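The Blanket Drive at Restham: A Study of Local Giving in Winter
Student Project Report, Community Studies
By Afaf Hakim
February

Summary

The town of Restham has run a winter blanket drive for many years. The present report looks at how the drive is organized, who gives to it, and how the donated bedding reaches the households that ask for it. The work was carried out over one school term under the supervision of the Community Studies department. It draws on 14 interviews, the records kept at the Qudah Street hall, and a short survey handed out in the Burnia neighborhood.

Background

The drive began as a church collection and was confined at first to the streets north of the river. Records from the early years are thin. Two ledgers survive, both with missing pages, and neither states how many blankets were given out. The older ledger lists the names of donors and the street on which each lived, and in several places a later hand has added the word "wool" beside the entry.

When the textile mill closed, the drive was moved to the Qudah Street hall, where it has stayed. The mill had supplied ends of cloth at no charge, and these were sewn into lap covers by residents of Burnia. After the closing, the drive came to depend on household donations and on money raised at the fall supper. The present goal is 1000 items each winter. That goal was met in 3 of the last 10 winters.

Methods

Interviews were held at the hall and, where the person preferred, at home. Each lasted less than an hour. Notes were taken by hand and read back to the person at the end of the meeting. The survey had one page and asked whether the household had given to the drive, whether it had received anything from it, and what kind of bedding it found most useful. No names were collected on the survey form.

The ledgers were read in full. Entries that could not be made out were left out of the count and are listed in the appendix.

Findings

Fleece and other soft synthetic cloth now make up the greater part of what is given. Older donors spoke of this change with some regret. Households receiving bedding held the opposite view and named fleece as their first choice, chiefly on account of washing and drying time. Wool was valued for beds but was thought unsuitable for small children.

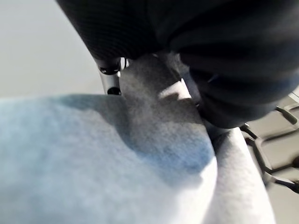
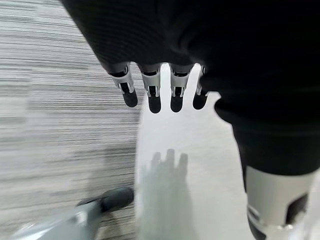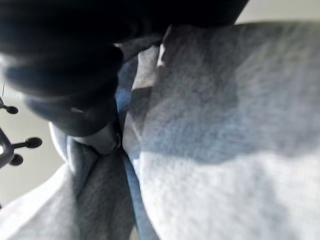
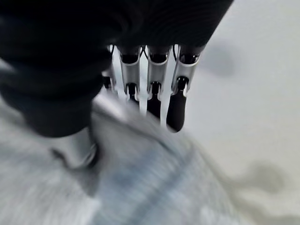 Donations are sorted by size and then by weight. Items with tears are set aside for mending, and those that cannot be mended are passed to the animal shelter on Kirodora Road. The sorting rules were written down only recently. Before that, each helper followed his or her own practice, and bundles of the same label could differ a great deal.

The survey showed that many families in Burnia did not know that the drive was open to them. Several believed that a letter from a church was required. No such rule exists, although one was in force when the drive began, and the older notice is still posted in the entry of the hall.

Limits of the Study

The survey was handed out in one neighborhood and should not be taken to speak for the whole town. Persons who had stopped giving to the drive were hard to reach, and only one agreed to be interviewed.

Recommendations

The old notice should be taken down and a new one posted in plain language. Pickup hours should be extended into the evening during February, when requests are highest. The surviving ledgers should be copied and the originals moved to the town library.

Related projects
Bus Stops and Shelter in Restham
Oral Histories of the Burnia Mill Workers
School Lunch Menus Then and Now
The Kirodora Road Footbridge

This site uses cookies to remember your settings. By continuing to browse, you accept our use of cookies.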